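3 min read

07/04/2024
Notebook: dye and finish bench, Treloar building

Lightfastness and wash trial on the Paltley indigo extract, second series. First series was dropped after the pH drift in vat B. Edin rebuilt the reduction step with fructose and calcium hydroxide, and the vat has held between 10.8 and 11.1 since the rebuild. Meter calibrated at 7 and 10 this morning.

Substrate: plain-weave cotton, scoured, no optical brightener. Swatches cut on the bias this time at Sheila's request, to see whether handling distortion affects the reading. Batch weight 652 g dry. Vat volume 37 L. Three dips of five minutes each, ten minutes in air between dips. Last rinse in dilute acetic acid, then neutral soap at 60 C.

Pale end of the range is still the hard part. One dip in the weak vat gives a color that looks even when wet and shows cloudy patches when dry. Gleice thinks the scour is leaving wax in the cloth. Drop test on scoured cloth: absorption under one second in the middle, closer to four seconds near the selvage. That supports her. Repeat scour with soda ash at the higher dose before the next batch. 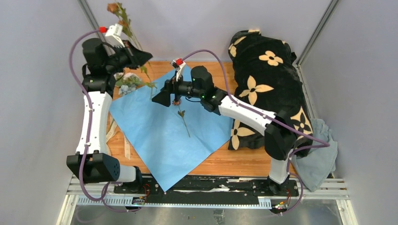

Light blue square, rose, small pale flowers.

Target for the pale end is a light blue with no green cast. Current samples lean green under the D65 lamp and look neutral under the warm lamp. Neville wants both readings reported. I would report D65 only and put the other in an appendix. Left open.

Rub test, dry: 4 to 5 on all swatches. Rub test, wet: 3 on the dark end, 4 on the pale end. The dark end is carrying unfixed pigment on the surface. A longer soap-off should bring it up half a grade. Going hotter did nothing in the first series and shrank the cloth.

Lamp exposure started at 09:40. Irradiance set to the usual value, chamber at 700 on the old dial, which has no units on it and never did. Blue wool references 3 through 6 mounted beside the swatches. First pull when reference 4 reaches gray scale 4. Ermelinda has the chamber key.
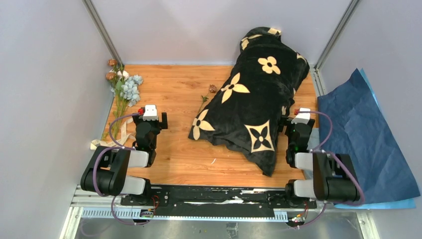 Crocking on pile goods is a separate problem and the flat-weave numbers do not carry over. On a plush face the fiber tips take nearly all of the abrasion, and loose color sits down at the roots where the soap liquor reaches last. Print makes it worse to judge. With cream motifs on a black ground, as on the plush blanket, any bleed from the ground shows first in the light areas, so staining there should be graded separately from loss of depth in the black. The Cistodberg method sheet gives one grade for the whole face. I have added a second column to our form and will send it to Sheila for comment.

Florik sent the new rinse aid. Data sheet lists it as nonionic. Cloud point not given; asked for it by email. Do not use on the indigo series until we have it.

To do:
- repeat scour, higher soda ash, drop test at center and both selvages
- soap-off at 15 and 25 min, dark end only
- order wet rub cloths, down to the last sleeve
- ask Edin for the vat log since the rebuild, the sheet on the wall stops at page two
- check whether bias-cut swatches fit the chamber holders without clipping the corners

Vat B covered at 17:20, pH 10.9, temperature 31 C. Flower on the surface (the coppery foam) skimmed and kept in the jar.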